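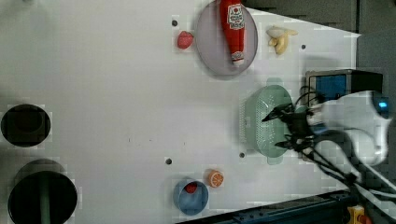
Overhead view of a tabletop station, with the gripper over the mint-green colander.

August
By the Roltport data team

Collecting demonstrations on the tabletop station: frequently asked questions

What counts as one episode?
One episode is one instruction carried out once, from the arm at its start pose to the arm back at its start pose. If the operator does two tasks in a row without returning, the recording is rejected at upload.

How many episodes does a task need?
200 accepted episodes per task. Rejected ones do not count toward the total. The toy kitchen set is at 1542 accepted episodes across 9 tasks, so several tasks are still short.

Which objects belong to the toy kitchen set?
The list is kept in Bromon under the set name. It includes the plate, the colander, the light blue bowl, the ketchup bottle and the toy food: strawberry, banana, tomato, orange slice. Do not add objects from other sets, even if they look similar.

Do objects have to be in the same place every time?
No. Positions should change between episodes. Bromon shows a suggested layout before each one. Match it by eye. An object may start on or in another one, such as the bottle on the plate or the tomato in the bowl, when the layout calls for it.

Can I place objects near the round holes in the table?
Keep them a hand's width away. Things that fall through have to be fetched from under the table, and the episode is lost.

How should I write the instruction?
Use one short sentence with everyday words: "put the strawberry in the colander." Name the object and the destination. Colors are allowed when they help. Do not describe how the arm should move.

I missed the grasp. Should I start over?
Keep going. A second try is useful data and is accepted. After 4 failed tries, stop and mark the episode as failed. Failed episodes are stored separately - they are used by the Pisier success classifier and should not be deleted.

Does speed matter?
Move at a steady pace. Long pauses are trimmed automatically, but pauses with the gripper half closed are not, and they teach the policy to wait there.

What do I check before the first episode of a session?
Start pose, gripper opening and closing fully, cable bundle free to follow the wrist, emergency stop released. Then record one test episode and play it back.

Who reviews the recordings?
Each batch goes to Roussel for labeling review. Results show up in Bromon with a reason code for every rejected episode. Code R2 (wrong object moved) can be fixed by editing the instruction. The other codes cannot be fixed after recording.

Related
- Reject codes and what they mean
- Setting the start pose
- Pisier: training on failed episodes
- Exporting a set from Bromon

This site uses cookies to remember your settings. Accept | Manage preferences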